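Speaker notes, March 23, 2026
Talk: What happens to the clothes we give away

**Opening (2 min)**

Start with the question: who here has dropped off a bag of clothes in the last year? Wait for hands. Then give the Brodside number - 3,471 bags through one drop-off site since June.

Say the name of the site slowly. People mix up Brodside and Clamon, and they are run by different groups.

**Slide 2 - Where it goes**

- Sorting is done the same day at Brodside, next morning at Clamon.
- Good items go to the shop floor at Quartey.
- Worn items are baled and sold by weight. Last month that was 282 bales.
- Coats are held back until fall. Mention the storage cost if someone asks, otherwise skip.

**Slide 3 - What sells**

Plain shirts, kids' shoes, jeans in middle sizes. Formal wear sits for months. Quartey marks things down after seven weeks and clears the rack after that.

Around 1,397 pieces were marked down over the winter. Most were sweaters with no size label. Ask people to leave the labels in.

**Slide 4 - Hangers**

Short slide. Gosico used to supply plastic ones and they snapped in the cold room. Wooden clip hangers cost more but hold skirts and pants without leaving a fold line. We take donated hangers too - tie them in bundles. 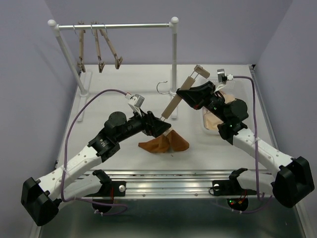 **Slide 5 - What to do before you donate**

- Wash and dry everything.
- Pair the shoes with a rubber band.
- Check pockets.
- No pillows, please.

Leave the drop-off hours up during questions.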